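Session 5: Collecting demonstrations by teleoperation
Course notes, second half. Read before the lab.

Last week we covered kinesthetic teaching, where you hold the arm and push it through the motion yourself. It works well for a fixed arm on a bench. It works badly for a robot with two arms and legs, where one person can't guide both hands and keep out of the view of the head camera. From this session on we use remote control.

1. What gets recorded

Each demonstration is one complete attempt at the task, from the start pose to the end pose. We log the joint positions of both arms, the gripper commands, the head camera and the wrist cameras. All of these share one clock. If the clocks drift, the robot learns to close its hand at the wrong moment, so run the sync check before you start and again after the break.

The wrist cameras matter most in the last few inches of a reach. Much of the view is taken up by the gripper itself, and that is fine. The policy needs to know where the finger is relative to the thing it is going to pick up. Leafy items are the hard case: a cabbage leaf has no single good grasp point, and its edge can curl in toward the hand.

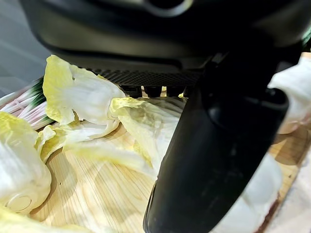

Roya Rahimi asked whether it would be simpler to leave out the wrist views and train on the head camera alone, given how much of each one is covered by the hand. You can try it, and one of the optional exercises does. Expect reaches that look right from above and then stop short.

2. The operator's job

You are producing data, so the way you move counts as much as whether the item gets picked. Some rules we hold to:

Move at a steady pace. Long pauses while you think end up in the training set, and the robot will copy them.
Pick one approach direction for each kind of produce and keep to it.
Decide before you begin which hand carries and which hand picks. In the shopping task, the right hand has the basket and the left hand does the reaching.
If you drop something, recover once. If the recovery fails, end the attempt and mark it. 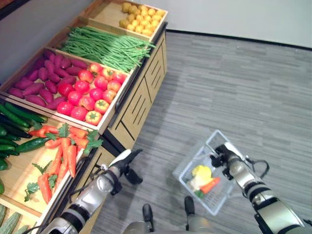
Changing the layout between attempts is also part of the job. Turn a few carrots, move a cucumber across a divider, take some tomatoes out. A set of 130 attempts over one unchanged layout teaches the robot that layout and little else. The Cutberg set, which you will use for the homework, has 4000 short segments, and the early ones suffer from exactly this problem – the bins were tidied back to the same state after every attempt.

Write down which layout you used. The label goes in the notes field, along with your initials.

3. Keeping and rejecting attempts

After a block of attempts, play them back at double speed and sort them into keep, fix and reject. "Fix" means the motion is good but the start or end needs trimming. Our group kept 73 attempts from the May block.

Reject an attempt if the gripper pushes on the bin wall, if a hand leaves the head camera's view for long, or if you can't tell from the recording what the operator was trying to do.
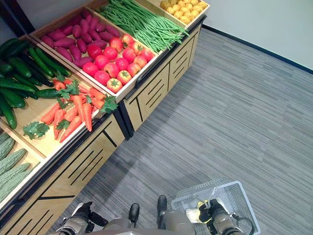
Behrouz Shokri would keep more of the clumsy ones. A robot that has only ever seen clean picks has no idea what to do after a bad one, he argues, and a slow recovery is still a recovery. I agree in part. Keep clumsy attempts that end well, tag them, and train with and without them so you can compare.

4. Placing items in the basket

Placing gets less attention than picking and causes as many failures. The usual mistake is to open the gripper too early, over the rim. Lower the hand until it is inside the walls, stop, then open. Perforated mesh makes the height hard to judge from a wrist view, as you see the tabletop through the holes and your eye settles on the wood instead of the basket. Check the head view before you release.

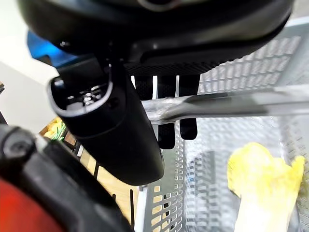 Soft and crumpled items need their own block of attempts. They don't keep one shape, so two placements of the same item can look quite different to the policy. The yellow item in the basket has a wrinkled outline and rests against the mesh, and its lower part is much paler than its top. A detector tuned on clean, round produce may do poorly on something like that. Record these items in several positions, against the wall and away from it.

For the lab

Work in pairs, one person operating and one watching the recording, then trade. Bring your layout sheet. Read the Flurkell operator guide up to the chapter on gripper limits – skip the section on foot pedals, as our station has none.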